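August 6, 2021
Folding table, white cloths

Started again with the plain white cloths from the Dusuvetti box. In February I wrote that they must be folded in three, but this makes a thick pack and the drawer does not close well. So now I try first in half, then in half again, and I press the fold with the flat hand before I continue.

The white ones are more difficult than the striped ones. There is no print and no label to follow, so I lose which side was up. Zlatko Kolev proposes a small pencil mark in one corner. I don't like to mark them, but maybe a thread is possible.
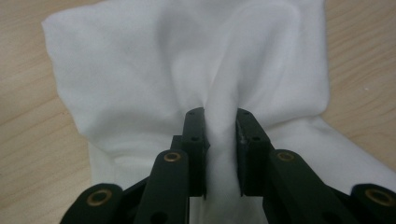 The soft weave doesn't keep a crease for long. If the middle is lifted too early, the lower layer moves and the corners don't meet any more. It is better to put the corners in order first, and only after this to touch the middle. I lost a good part of the morning before I understood it.

Folded size is now 42 cm on the long side, good for the Clekar drawer. The shelf is not measured yet.

To do: ask Anselmo Sánchez if the other box was washed with softener or without. Wipe the table before the next batch, also under the lamp. Return the long ruler to Tuncer.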